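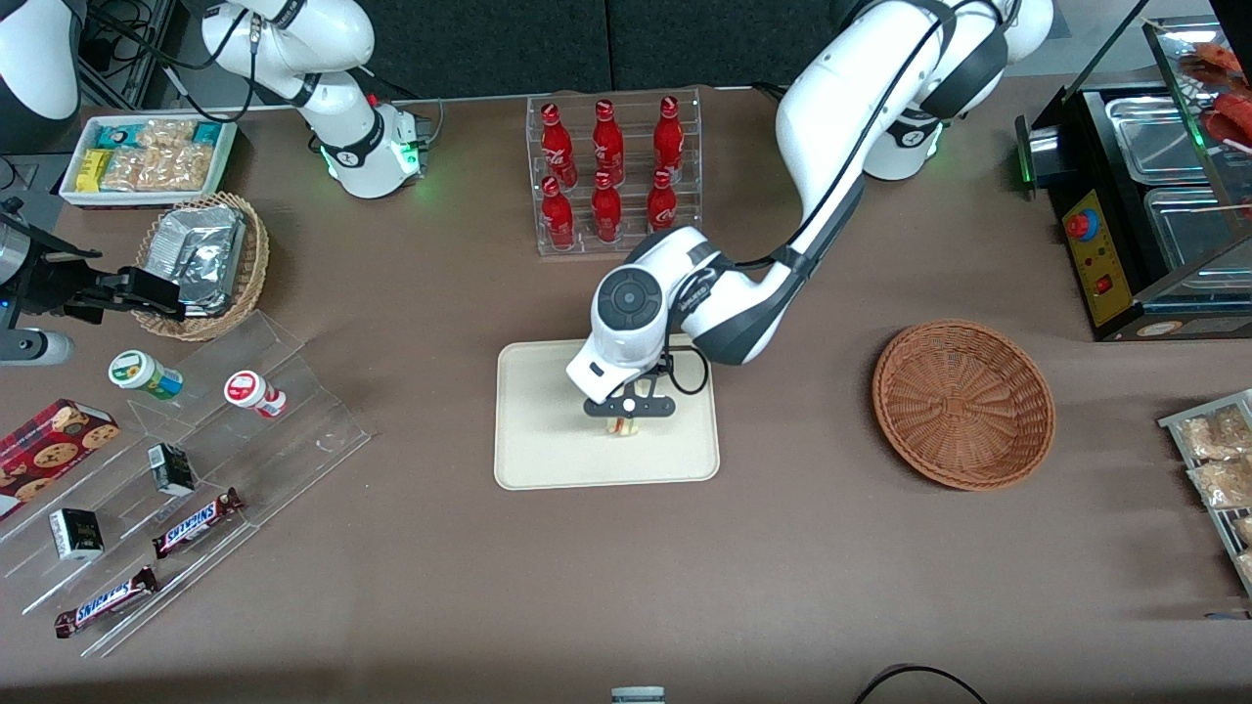 Left arm over the cream tray, right one in at the basket. Left arm is the one on the right side of the pic, sorry

Two arm snack counter, left gripper lets go too high / off to one side

Posted by Imre Illés

Hi all, quick one, hope somebody has seen this. Building a little pretend shop counter in the shared workshop (Oláh, back bench). Two white arms, Flesten controller, Trevley jaws on both. Idea is you ask for a thing and it gets put on the cream tray or in one of the wicker baskets. Coke bottles in the acrylic rack, small stuff on the stepped stand, hot thing on the right is the food warmer, not using that yet.

Right arm is fine. Does its basket no problem, did 8 in a row the other night.

Left arm is the trouble. Picks ok, carries ok, then over the tray it either opens too high and the thing drops and rolls, or it comes down to the right height but over to one side. Taught tray center is 278 mm out from the left base. Measured it with a steel rule, 278. Controller says 278. Jaws are not at 278.

What I tried:
- retaught the tray point, 4 times
- slowed it way down, same
- swapped the cables on the wrist, same (put them back after)
- tightened every thing I could get a hex key into

Worse with small light items. With the sandwich it mostly doesn't matter, it's big and flat and if it lands a bit off who cares. But anything little ends up by the rim or on the table.

Don't want to move the bottle rack if I can help it, took me forever to get both arms clearing it. Firmware is whatever came in December, havent updated. Any ideas before I take the wrist apart?

Sturkach_shed

had this. its the firmware. update it

Anikó Vincze

Don't take the wrist apart yet. And wouldn't update in the middle of this either, you'll change two things at once and not know which.

Two separate problems I think.

Sideways one first. Did you redo the tool offset after you put the Trevley jaws on? Retaught points won't fix that if your wrist comes in at a different angle from when you taught it. Controller knows where it thinks the tip is. If the tip is set a bit wrong you get a miss that changes direction as the wrist turns. Easy check: stick a bit of tape on the tray, put a dot on it, jog the tip down to the dot, then rotate ONLY the wrist a quarter turn. Tip should stay on the dot. If it walks in a little circle, offset is wrong. Mine walked 2 mm and I would of sworn it was perfect.

Then the height. What did you have in the jaws when you taught the drop? If you taught it with the sandwich and now it's carrying something small, the bottom of the thing is in a different place, so it hangs in the air when the jaws open. Need a drop height per item. Boring but it works. I keep mine in a plain text list, name and height, read in at start.

Also where is the left arm parked before it goes to the tray? Got a pic of that?

Imre Illés

Ah. No. Did not redo the offset. Jaws went on, points got retaught, that was it. And yes drop was taught with the sandwich, ugh.

Park is just past the empty basket, pic:
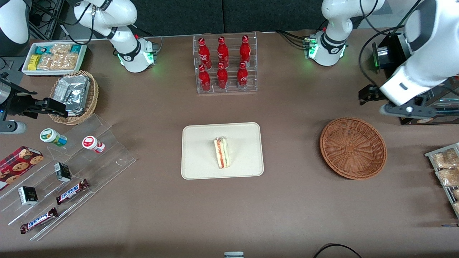 Left arm by the empty basket, sandwich on the tray

So from there it goes in over the basket to the tray. Will do the dot thing tonight.

Anikó Vincze

Ok that's fine as a park, but add a waypoint straight up from there, before it swings across. Empty basket is light, if you clip the rolled rim it'll slide and then your basket point is wrong too and you'll be back here asking about that.

Tape the baskets down while testing. And do the empty jaws first, then one small thing, then the sandwich last. Write down where each one lands.

Imre Illés

Did the dot test. Tip walks. Not a tiny circle either. Redid the offset, took 4 goes at it, now it stays put near enough. Empty jaws come down on the dot.

Per item heights still to do, only got the Snickers in so far. Waypoint added. Not touching firmware.

Sturkach_shed

still say update it

anyone know if the Flesten takes a second e-stop on the same line? asking for mine, not his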